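4. Setting up a two-gripper session in Flendura

By the time you reach this section you should have both handheld grippers paired and charged, and Flendura open on the Sessions page. If the pairing light is still blinking on either one, please go back to section 3 first - it will save you a good deal of head-scratching later on. What follows takes you from an empty session through to a clean set of episodes that the planner can learn from.

4.1 Before you record

1. Choose New session and pick the Tidy Into Box template. It comes with sensible defaults for soft surfaces such as beds and sofas, where things sink and roll a little more than they would on a worktop.

2. Set the frame rate to 90 and leave the exposure locked. Automatic exposure sounds friendlier, but a bright window will make it hunt up and down, and the position tracker dislikes that very much.

3. Name one gripper Lead and the other Support. In the Roles panel, give Lead the object and Support the box area, so that the two tracks are kept apart when both are working close together over the box.

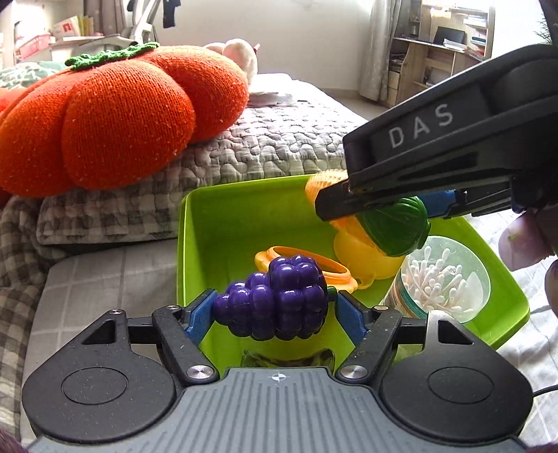
4. Open the Objects list and add an entry for each thing you mean to pick up. Plain names are best. "Grapes" and "starfish" will serve you far better than "toy 1" and "toy 2" when you come to search your episodes in a month's time.

Note: Tick Deformable for anything that squashes. The grasp estimator then allows the pads to close further before it reports a slip.

4.2 Checking what the software sees

5. Press Preview and hold Lead over the working area with the fingers open. Wait for the outlines to settle over each object. Small things that touch or lean on one another are often drawn as a single outline, and you can part them with the Split tool.
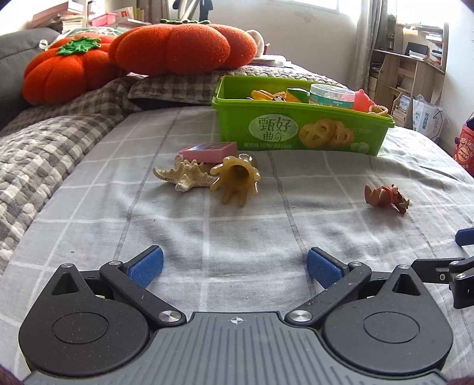

Fig. 4-2. Small objects grouped on the sheet in front of the box, fingers open.

6. Look at the Confidence column. Anything that stays below 17 for more than a moment wants a second look from another angle. Move the gripper slowly and let the map fill in as you go.

Caution: See-through objects give poor depth readings. Flendura fills the gaps with a guess, shown hatched in the preview, and you should not plan a grasp on a hatched area. Draw the outline by hand, or turn on Clear Objects under Perception, which is slower but a great deal more reliable.
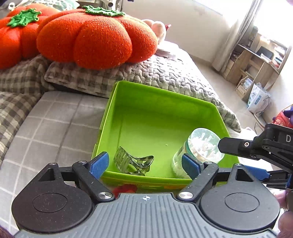

Can I record with one gripper if the second loses its connection?
You can, as long as you change the template to Single before carrying on. Episodes already saved with two tracks are kept as they are.

4.3 Recording and trimming

7. Press Record, wait for the tone, and begin with both grippers still. The first 18 samples are used to line up the two clocks, so a little patience here pays you back handsomely.

8. Carry out one pick and one place, then press Stop. It is tempting to run several together, and Thịnh Lâm, who wrote the trimming tool, did build in a way to cut them apart afterwards. Short episodes are still much kinder to the planner.

9. In the Trim view, drag the start marker to just before the fingers begin to close. A good opening shows the pads apart with the target clear between or beyond them, so that the approach is learned along with the grasp.

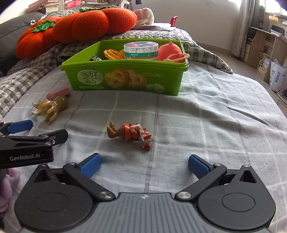 If the marker keeps jumping back, the tool has probably found an earlier movement that it believes is the true start. Hold Shift while dragging to overrule it. Your choice is saved with the episode and will not be changed by later updates.

10. Choose Send to Planner. A session may hold up to 2,000 episodes, after which Flendura will ask you to open another.

Note: Svenja Tiedemann keeps the list of known faults for this release. Please mention your session name when you report one - the logs are filed under it.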